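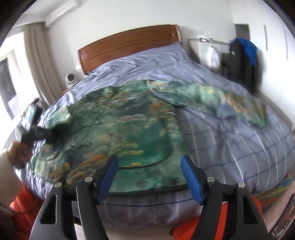

# Why do blankets keep you warm?

A blanket feels warm when you are underneath it, so it is easy to think that the blanket makes heat. It doesn't. A blanket has no battery and no fire inside it. If you leave one on a chair all day in a chilly room, it will end up just as chilly as the room.

The heat in your bed comes from you.

## Your body is a heater

Your body uses the food you eat to keep you going. It needs energy to pump blood, to breathe, to think and to grow, and all of this work gives off heat. It carries on while you are asleep.

The inside of your body stays at nearly the same temperature all the time, close to 37 °C. Most bedrooms are much cooler than that. Heat always moves from a warmer place to a cooler one, so your body is always losing a little heat to the room.

If you lie on top of the bed with no covers, the heat leaves your skin and drifts away. Your body has to work harder to replace it. You might shiver, which is your muscles moving quickly to make more heat.

## Trapped air

A blanket slows down the heat as it leaves. The part that does most of the work is something you can't see: air.

Look closely at a woolly blanket or a jumper and you will find that it is made of lots of thin threads. Between the threads there are tiny gaps, and the gaps are full of air. Heat finds it hard to travel through air that is standing still. The threads hold the air in place so that it can't move about and carry the heat off.

A material that slows down heat is called an **insulator**. Wool, feathers, fur and foam are all good insulators, and all of them are full of trapped air.

Metal is the opposite. Heat moves through it easily, so we call it a **conductor**. Touch a metal spoon and a wooden spoon from the same drawer. The metal one feels colder, but both spoons are at the same temperature. The metal is taking heat away from your fingers faster.

## Why does the bed feel cold when you first get in?

When you climb into bed, the sheets and covers are as cool as the room. They take some heat from your skin to begin with. After a few minutes the covers and the air around you have warmed up, and you feel cosy.

If you stick a foot out, the warm air near it escapes and your foot cools down. This can be useful on a hot night.

## Are two thin blankets better than one thick one?

Often they are. Two thin blankets have a layer of air between them as well as the air inside each one. Clothes work in the same way – a vest, a shirt and a jumper can keep you as warm as a heavy coat, and you can take off one layer at a time.

Squashing a blanket makes it work less well. If you pile heavy things on top, the air gets pushed out and there is less of it to slow the heat down.

## Animals do it too

Birds fluff up their feathers in cold weather. They look rounder than usual, and the extra air between the feathers helps to keep them warm. Sheep have wool, and many cats and dogs grow a thicker coat for the winter. They begin to lose it in spring, so you may find more hair on the carpet from March onwards.

Whales and seals have a different insulator. Under their skin is a thick layer of fat called **blubber**, which works well in cold seas.

## Try it yourself

You will need:

- two jam jars with lids
- a woolly scarf
- warm water from the tap
- a thermometer

Ask a grown-up to help with the water. It should be warm but not hot enough to hurt.

1. Put 210 ml of warm water into each jar and screw on the lids.
2. Wrap one jar in the scarf. Leave the other one bare.
3. Wait for half an hour.
4. Take off the lids and measure the temperature of the water in each jar.

Write down both numbers. Which jar stayed warmer?

Now try it with ice cubes and no water. Put 6 in each jar and wrap one jar as before. Before you look, guess which ice will melt first. Remember that the scarf slows down heat going in as well as heat going out.

## Words to know

**Insulator:** a material that heat moves through slowly.

**Conductor:** a material that heat moves through easily.

**Temperature:** how hot or cold something is. We measure it in degrees.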